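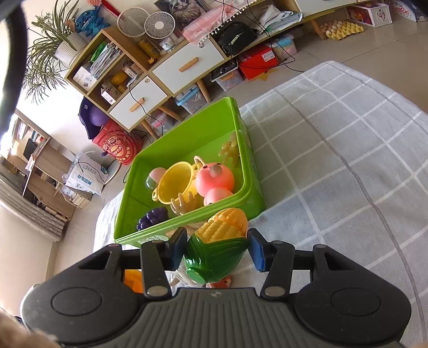

Toy food

By Umut Soylu, 31st May

Toy food (also play food, pretend food) is any small model of something edible made for children to play with. Fruit and vegetables mostly, then bread, fish, eggs, sweets. Usually kept together with toy pots and pans and counted as one set with them, although shops list the two apart.

Materials. Older pieces were carved wood, painted plaster, stuffed cloth or wax. Molded plastic took over later and is now the common kind. Hollow plastic is light and cheap, dents when stepped on. Cloth and felt are still made at home, see Sewing patterns. Wooden pieces hold up well but the paint chips at the stem end.

Types. Whole pieces are a single shape — a peach, a bunch of grapes, an ear of corn with the husk pulled partly back. Cutting pieces come in halves joined by a hook-and-loop dot or a peg, and a blunt knife goes with them. Halves get separated quickly. Most old sets have a few with no partner, and these are normally kept and played with anyway. Shell pieces open to show something inside, pea pods being the usual one.

Color and scale. Colors run brighter than the real thing. Scale is rarely kept within a set; a grape bunch may be the same size as a fish, and a pot may be too small for either. Collectors mind this, children dont seem to.

Makers. The Drostow works made pressed plastic fruit in two sizes and stopped when the molds wore out. Pemik sold boxed market sets, the largest with 60 pieces and a paper price list. Bilgin is known for vegetables only. Unmarked pieces are far more common than marked ones and hard to date. A Lerneo catalog from one November lists more than 100 separate foods, incl. ginger root and three kinds of squash.

Storage. Original boxes rarely last. Sets end up in whatever is handy: drawers, net bags, baskets, empty cookie boxes.

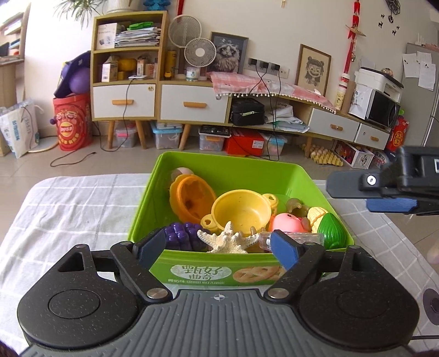

A wide, low container works better than a deep one, small pieces sink and the whole lot gets tipped out to find them. Mixing is normal. Sea animals, bath toys and sand molds drift in with the food and after a while are treated as part of it — starfish served with corn and so on.

Cleaning. Solid plastic: warm water, dish soap, soft brush for the kernels and leaf seams. Hollow pieces with a hole should be squeezed out and left hole down overnight. Wood gets wiped, never soaked. Felt by hand, cold water, dry it flat.

Safety. Small parts such as stems and berries are the main worry with children under three. Pieces that have split should go in the trash, glue doesnt hold on soft plastic. Very real looking sweets are best avoided with toddlers.

See also: Toy kitchen, Tea set, Playing shop

Contact | Copyright Umut Soylu | Back to top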